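The doors at Tultivine opened at 10 on Thursday, and by quarter past there was a queue for coffee and a smaller one for the robots. Minttu Kemppainen, who runs the handling team, was on her second talk of the morning.

"People ask how strong it is," she said. "I'd like them to ask how gentle it is."

Her team works on picking and carrying for small shops. The arm is bought in, and the fingers are made by Flekico, a firm on the other side of Prilton. Visitors could watch from either side of the room or follow the view from the wrist. 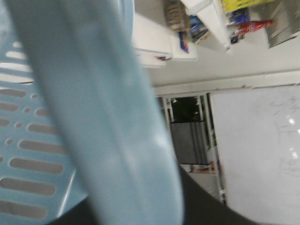

*Close to the blue basket and its handle, from the wrist camera.*

Baskets take up a lot of the team's time. Kemppainen said a handle is harder work than a box, as it can move when touched and can hide whatever is behind it.

"A box stays where you put it, mostly," she said. "A handle swings. You plan for it in one place and then it's in another."

The team has logged up to 1000 attempts at baskets since work began in June. She would not give a success rate. "Ask me when we've done it in a real shop with real customers in the way."

The second talk, at 11, was on shelves. I asked why they had gone to the trouble of using proper shop shelving and real packets.

"Foam blocks taught us very little," she said. "A shiny bag throws the light back at the camera. A cup that narrows towards the bottom needs a different hold from a carton lying on its side. Put them close together and you have to think about what else you might knock."

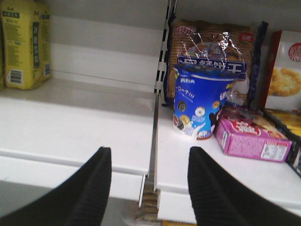

**Malcolm Kettle**
Staff writer

On the right-hand shelf a big bag of biscuits stood behind a blue snack cup, with a pink box lying at an angle next to it. The left-hand side had far more room – a yellow packet stood at the back, well away from the crowd.

Kemppainen said a packet with space round it was where every new student started. "Then they move across, and it gets slower."

A man from Tikkanen, which supplies village shops, wanted to know if it could work nights. She told him the arm could, but her team would rather not.

The next open day will cover chilled goods. Places are free but need to be booked with the front desk at Tultivine.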